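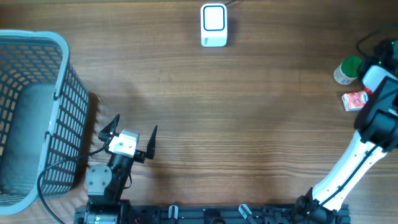 I got to Holtura at six in the morning on a Thursday, which was a mistake, because the coffee machine doesn't get switched on until half past. Thanakorn Somboon let me in the side door anyway, handed me a pair of safety glasses and went straight back to what he'd been doing, peering at a spreadsheet and muttering. He runs the returns floor. If you've ever sent back an unopened order from one of those online pharmacies (I have, twice, both times cough syrup), there's a fair chance it came through a building like this one.

I'd come to find out what happens to a job when robots start doing a piece of it. I'd written about warehouses before, the giant kind where you need a golf cart to find the restroom. Holtura is nothing like that. It has 45 people on the payroll, a parking lot full of potholes and a break room with a truly excellent couch.

The work goes like this. A carton or a bottle comes back in the mail. Somebody opens the package, checks the item against the paperwork, decides whether it gets restocked, sent to the supplier or destroyed, and puts it in the right bin. Then they do it again. On the busiest day last May the floor handled 839 items, and when I asked who'd been on shift for that one, three hands went up and one person groaned.

The arms work in pairs, clamped to a rail along the edge of a table, and they're much smaller than I'd pictured. I think I was expecting car factory stuff, big orange things behind a fence. You could carry one of these under your arm like a baguette! They pick things up and drop them in a basket, and that's their whole career so far. The paperwork, the judging, the "why has this lady returned an empty box" part, all of that is still done by people.

The first month went badly. Round bottles rolled. Cartons got squeezed. The software, a package called Kendik, had been set up by an outside firm that assumed every item would arrive flat and facing the same way, and anybody on the floor could have told them otherwise if they'd been asked. Thanakorn still gets a bit pink talking about it.

"They showed us a video where everything went perfectly," he told me. "Then we gave it a bottle on its side and it just thought about it for a while."

So the company changed its approach – the sorters would teach the arms themselves. Two people from the floor now spend part of every shift laying out items in awkward ways, guiding the arms through the move and saving the good attempts. They got a raise for it, though a smaller one than they'd asked for. The ones I talked to like the work. It's quieter, you get to sit down, and there's something satisfying about watching a machine finally get the hang of the thing you do without thinking. One woman who has sorted returns for 19 years told me she'd never noticed how she picks up a small carton until she had to show it to an arm. She turns it a little with her thumb first. She'd been doing that for almost two decades and couldn't have told you.

She also told me she's worried, and I don't want to skip over that. The agreement says no layoffs through the end of the trial. It doesn't say much about afterward. Two people who retired over the winter weren't replaced, and everyone on the floor can do that math. When I brought it up with Thanakorn he didn't wave it away. He said he's pushing to have the teaching work written up as a permanent job, with its own pay grade, and that the owners haven't said yes yet.

What he does have is numbers on sore wrists. Complaints are down at the tables where the arms take the repetitive lifting, and he's prouder of that than of anything to do with speed. (Speed is not great, by the way. I raced an arm at lunch, and I won by a mile while holding a sandwich.)

There's a second site, over at Sriwong, that's supposed to get its own tables next. A few of the Holtura sorters have been asked to go over and train people there, and they were arguing about the gas money when I left. The woman with the thumb trick had already said yes. She wanted to know if Sriwong had a couch.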